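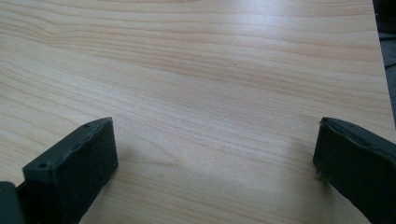

Irena Witkowska says leave the shine alone, it wipes down easier than the old oiled boards ever did, and if the glare bothers people they can move the lamp.

Search the notebook Go

10 September 2019
Posted by bench 2
Filed under: Benches & surfaces / Upkeep

OK so, pale table. Writing this down before I forget which half of it I did.

Problem as reported: hard to read small print or find small parts on it when the overhead is on. Light wood look, semi gloss, tan streaks in the grain. Anything thin and brown vanishes into the stripes. Dropped a brass pin on it this morning and found it by feel.

Second problem, older one – still don't know what the top is. Veneer or laminate. Paperwork from Itmont says "blond wood top" and stops there. Called them, got a recording. If it's veneer then sanding is a very bad idea past the first pass, if it's laminate then sanding is a bad idea full stop. So no sanding until we know.

What I tried, in order:

1. Dry cloth. Takes the dust, does nothing for glare obviously.

2. Damp cloth, tap water. Dries streaky if you walk off and leave it. Wipe with the grain, long way, then dry cloth right after.

3. Kernance cleaner, 500 ml bottle from the shelf by the sink. One capful in a bucket. Fine. Smells of oranges, goes away in an hour or so. Did not dull the finish, did not brighten it either. Don't use it neat, I did on a scrap last December and it left a ring I could never get off.

4. Elumico matting wax, the 200 g tin. ONLY on the offcut from the shelf bracket, not on the table. Knocks the shine back nicely but it grabs pencil dust and then you've got a gray offcut. Left it overnight to see if it hardens up. Not promising.

There was a dark speck near the middle, it stands out a lot on a top this pale. Fingernail first, then plastic card. Do not go at these with a blade!! A nick in this finish will be visible from the door. Some specks are not dirt either, there are darker flecks in the pattern itself and I spent a stupid ammount of time rubbing one of them. 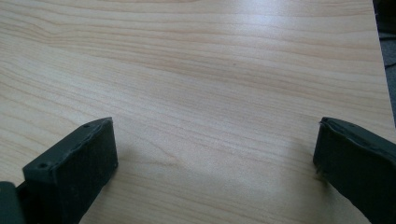

Can we just take the gloss off with 400 grit and be done?
Wait until we know whether it's veneer or laminate, and even then try it on the underside first.

Underside plan: unscrew the far corner bracket, look at the core where the edge is hidden. Real veneer should show a thin wood layer with pores at the edge, laminate shows a dark or resin colored line most of the time. Need the short screwdriver, long one doesn't fit under there. Also want to compare the grain from one end of the top to the other. If the same wavy bit repeats somewhere, it's a print, and that settles it with no tools. Haven't found a repeat but I was looking for all of five minutes and the light was in my eyes.

Lamp side of it. Bulb over this table is a 4000 K one, bare, hung pretty much straight over the spot where you'd put your hands. The bright patch moves when you move your head so it's plain reflection, no finish damage. Tried holding a sheet of baking paper under the lamp (arm's length, don't leave it there, don't tape it). Patch gets softer and much wider, easier on the eyes, but then the whole top goes a bit milky and the pale parts of the grain dissapear. Shifting the lamp a foot toward the wall worked better. Chain isn't long enough to leave it that way. Żak has chain, order one length and two hooks next time we buy from them.

Mats: gray felt one from the drawer is the quick answer for small parts. Brass, screws, clips, all show up fine on it. Sheds a little. Shake it outside, not over the table like I did. The green cutting mat is better for knives but curls at one corner and rocks.

I'm with Irena on the wiping. The old boards drank everything. Coffee on this one wipes off if you get there fast, tested by accident. Where I don't agree is that people can move the lamp, they can't, see chain.

Rules for now, until the core's been looked at:
– water or weak Kernance only
– no wax on the table
– no abrasives, and that includes the green side of the sponge
– felt mat for anything smaller than a coin
– hot stuff goes on the tile

To do
short screwdriver, who has it
look at core, far corner
check offcut in the morning, fingernail test on the wax
chain + hooks, Żak
try Itmont again, ask for whoever packed the order
write result on the tape under the table so the next person doesn't have to do all this over

Later: offcut still tacky. Lid back on the tin, put it on the high shelf.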